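Notebook, Tse ore set, Ni in pyrrhotite

Saturday, early start. Balance room free till noon.

Picking up the nickel work on the Brernoletti samples. Obaidul crushed and split the last of them, 20 bags in all, labels ok except two where the ink ran. Those two go to the back of the queue until I can match them to the core log.

Digestion
Aqua regia first, then HF on the residue. Hotplate at 90, covered beakers. Pyrrhotite goes fast and stinks, pyrite slower. Left the chalcopyrite-rich ones longer, there was still yellow sulfur floating on top. Skimmed nothing. Last time skimming lost us nickel and Siu-ming had to redo the batch.

Made up to 100 mL. Filtered the cloudy ones.

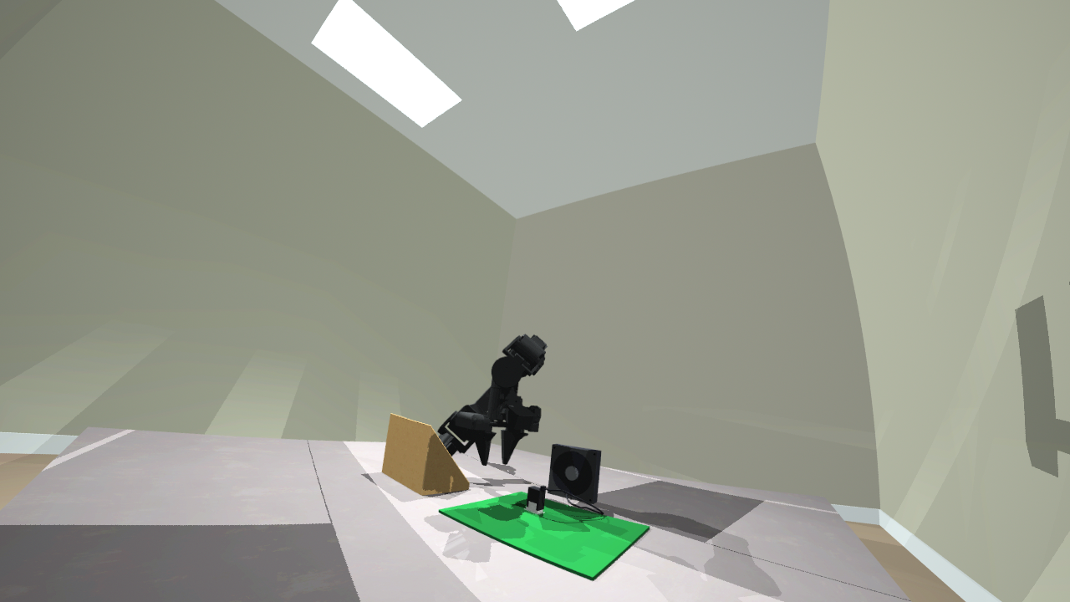

Precipitation
Dimethylglyoxime in alcohol, ammonia until it just smells. Tartrate in BEFORE the ammonia or the iron comes down and you get brown mud. Wrote this on the hood glass too. Red precipitate came up nicely in the massive ore. The disseminated ones are barely pink, will need a bigger starting weight.

Copper is the trouble as usual. Bag 13 turned a dirty red brown, don't trust it. Redissolve and precipitate again Monday or whenever the crucibles are free.

Blanks
Ran a blank with each batch. One high. Suspect the ammonia bottle, it's the old Bitden stock with the cracked cap. Opened a fresh one and the next blank was clean. Throw out the old one, pls don't put it back on the shelf.

First impressions, no real numbers yet
Pyrrhotite carries most of the nickel, as expected. Some of it must be pentlandite flames though, saw them in polished section last week, very fine. Pyrite from the same hand specimens looks poor. Siu-ming thinks the pyrite is later and grew out of altered pyrrhotite. Could be. Textures fit in the north lens, less so at Ceneo where the pyrite has clean cube faces and sits in quartz.

Magnetic seperation worked better on the coarse fraction. Fines clump, everything sticks to everything. Try it wet with a drop of detergent.

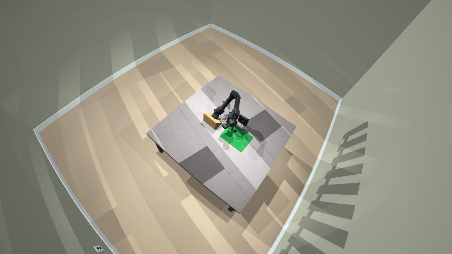

Why not just run the whole rock and skip picking the minerals?
Whole rock nickel mixes the sulfide with whatever sits in olivine and serpentine, and the host here is full of both. We want the sulfide part. Picked grains cost a day per sample but the figures can be compared between deposits.

To do
Weigh crucibles again, two hadn't reached constant weight at lunch.
Ask Obaidul where the second split of bag 13 went.
Order filter paper, the fine one.
Polished sections for Ceneo, get a couple made before the end of September.
Check the smeared labels agianst the core log.

Oven off, hood left running.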